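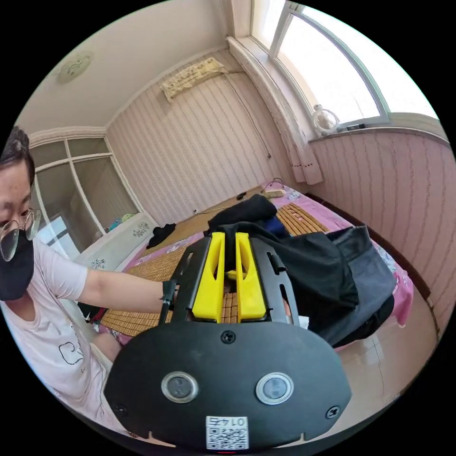

*Unit 0147, fingers nearly parallel with a narrow gap. Clothes pile on the bed.*

# Fixing finger drift on the hand-held gripper (Tulero build)

Quick writeup because this keeps coming back. Symptom: the fingers look fine, the log looks fine, but the opening value creeps up over a session. Replay it on the arm and the arm closes short. Drops the shirt. Or never picks it up at all.

We lost 13 episodes from one Postside batch to this before anyone checked the zero. All cloth folding. Thin fabric is where it bites, a thick towel will hide it for days.

## What you need

- small Phillips driver
- a feeler gauge or a stack of index cards
- blue threadlocker, the weak kind
- laptop with the Issahaku logger on it

## Before you start

Power off, cable out. Not just the app closed. The fingers have a return spring and they snap shut when the trigger link comes loose. It hurts. Keep your other hand out from between the rails, and if you've got a strap or a clip hanging off the side, tuck it away first so it cant get pulled into the slide.

## Step 1: make sure it's drift

1. Open the logger, go to raw counts. Don't use the millimeter view, it smooths.
2. Fully close the fingers. Write down the number.
3. Squeeze and release for a minute or so. Normal speed.
4. Close again. Read it again.

Ours read 1064 closed when it was set up. After one session it was off by 170. Anything past a handful of counts and you have the problem.

If the number jumps around while you hold still, stop here. That's a bad sensor cable, different page.

## Step 2: find the slip

Three usual spots. Check in this order, easiest first.

**Finger mounts.** Hold the frame, wiggle each finger side to side. Should be no click. If one clicks, its mount screw has backed out.

**Trigger link.** Pull the trigger very slowly. Both fingers should start together. One starts late = worn link pin. Swap the pin, don't try to bend it back.

**Encoder magnet.** This was ours. The magnet sits on the end of the shaft and the glue lets go in a warm room. It still turns with the shaft, mostly, just slips a hair each time the fingers hit the stop. Mark the shaft and magnet with a paint pen across both. Squeeze hard a few times. If the line breaks, there it is.

## Step 3: fix it

1. Take off the housing screws. Keep them in order, on some units they aren't all the same length.
2. Lift the housing straight back. Don't tug, the camera cables are short.
3. Pull the magnet, scrape off the old glue, wipe with alcohol.
4. Tiny drop of new epoxy. Seat it flat.
5. Leave it overnight. We tried the 5-minute stuff and it let go agian the same week.
6. Threadlocker on the finger mount screws while you're in there.

## Step 4: re-zero

Fingers closed on nothing, hit **Set closed**. Then one index card between the tips, close, and check that the value moves. No change means the magnet is seated crooked or too far off the board. Redo it.

Save under the unit number on the label. Not under your own name, not "new zero final". Imomwood's import script matches on the number and silently falls back to defaults if it can't find one.

## What to do with the old data

Check the closed value at the start and end of every episode from that unit. Small steady offset, you can correct it. If it slips partway through a grasp, throw the episode out. We tried interpolating and the arm still pinched air.

And don't run a suspect file on the arm at full speed "just to see". The commanded width is wrong in both directions once the magnet has walked, so it can also over-close and crack a fingertip. Slow mode, hand on the stop.

## Still to do

- closed check at start of each session, needs a prompt in the logger
- order spare magnets
- set screw version of the shaft, drawing is half done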